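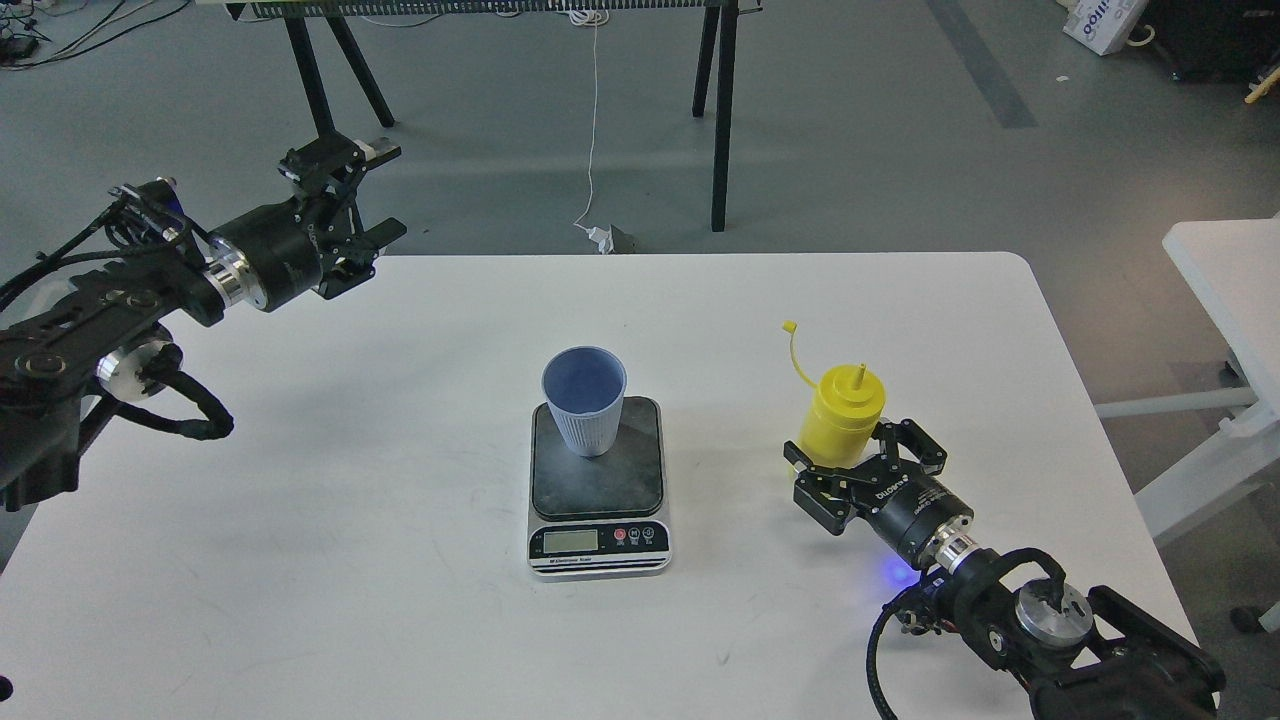
Page last changed: August, 4:12 pm

Search minutes
Home | Minutes | Kitchen Rota | Contact
1 minute read

Temham Shared Kitchen, minutes

1. Scale. The electronic scale stays on the white table. A motion to return to guessing was not seconded. Weigh the blue cup empty and zero the scale before filling it. Last month's batch of Gudora sauce came out 60 grams over, and the cup was blamed.

2. Yellow squeeze bottle. Mustard or oil? Discussed at length. Agreed: it gets a label. The cap on its strap was praised as the one lid in the kitchen that can't go missing.

3. Selleo order. 100 paper cups approved. Lids deferred again.

4. Gajewski shelf. Still leaning. Noted, as in the previous minutes.

Any other business: biscuits. None left.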